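**Relatório de progresso: apoio às consultas bilaterais Brulton–Thampi**
Para: Indira Joseph, Fundação Lokent
De: Muthu Iyer
30 de setembro de 2019

A segunda ronda de consultas sobre o acordo de facilitação de vistos terminou em Thampi. A delegação de Brulton foi recebida no ministério e as partes fecharam a redação de 9 dos 20 artigos. Continuam em aberto as taxas consulares e o prazo de resposta aos pedidos de trabalho sazonal.

Desde maio, a Kovico traduziu mais de 300 páginas de documentos preparatórios. A tradução do anexo técnico está atrasada e será entregue na próxima ronda.
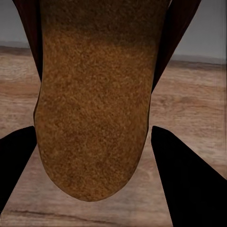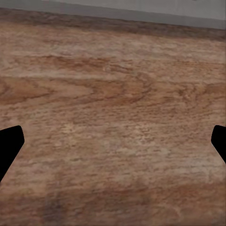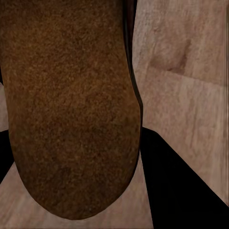
*Imagens geradas por computador. A segunda mostra um tampo de mesa em madeira.*

Despesas: as deslocações ficaram dentro do previsto. A interpretação excedeu a rubrica em 8%, por causa de uma sessão adicional pedida pelas duas delegações. Propomos cobrir a diferença com o saldo de publicações.

Próximos passos:

- enviar o texto consolidado aos dois ministérios;
- confirmar a data da terceira ronda, em Brulton;
- obter da Fundação resposta sobre a transferência entre rubricas.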